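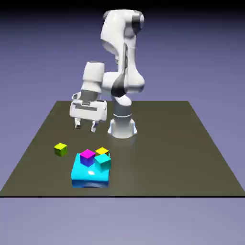 Review of the Vustari Tabletop Simulation Kit

Posted March 2023 by Zuzana Murín

The purpose of this post is to record my assessment of the Vustari kit, a software package for practicing pick-and-place tasks with a simulated robot arm. The kit is sold by Filel under a yearly license. I purchased a single seat with my own funds and have used it on most working evenings. Filel has not seen this text before publication.

What is supplied

The package contains the simulator, one arm model with a two-finger gripper, a set of tabletop tasks and a printed manual of 142 pages. The manual is clearly written, although the chapter on camera placement still refers to menu names from an earlier release. Readers should consult the online version for that chapter.

Installation on my desktop computer required two attempts. The first failed when the license check could not reach the server. Filel support replied the next morning with an offline key, and the second attempt was completed without difficulty.

The block task

Most of my testing has been carried out on the block task. A flat cyan block serves as a low platform, with magenta, yellow and teal cubes placed close together on top of it. One more cube, yellow-green, lies directly on the table to the left. The user writes a short program that selects a cube, brings the hand over it, closes the fingers and sets the cube down at a chosen point.

The lone cube is a suitable first exercise. The cubes on the platform are considerably harder. Where two of them nearly touch, a finger has very little space in which to descend, and an approach from the wrong angle will push a neighbor aside. I found it best to rotate the hand before lowering it and to leave the yellow cube until the ones in front had been moved.

The layout may be changed through a plain text file. I would ask Filel to add a visual editor, as placing cubes by typing positions is slow and errors are easily made.

Display and contact behavior

The display is simple. The table is a matte olive surface against a smooth purple background, and the white arm is easy to follow against it. The yellow and yellow-green cubes are similar enough in color that I changed one of them in my own copy before testing a color-based picking program.

Contact between fingers and cubes is handled well at low speed. At the highest speed setting, a held cube will sometimes slip out of the grip during a turn. The manual recommends smaller time steps in this case. The remedy was effective, at the cost of longer runs.

Comparison with Tumov

I previously held a license for the Tumov package, which offers seven arm models and a larger task library. Tumov is the better choice for a user who must compare arms. Its scripting language is, however, particular to Tumov, and programs written in it cannot be used elsewhere. Vustari accepts ordinary Python, and this decided the matter for me.

Recommendation

The kit is recommended to individual learners and small teaching groups. It is not recommended at present to those who require more than one arm on the same table. Filel states that this feature is planned for June. I intend to test it on release, together with the Havlíček gripper add-on, and will report the results on this page.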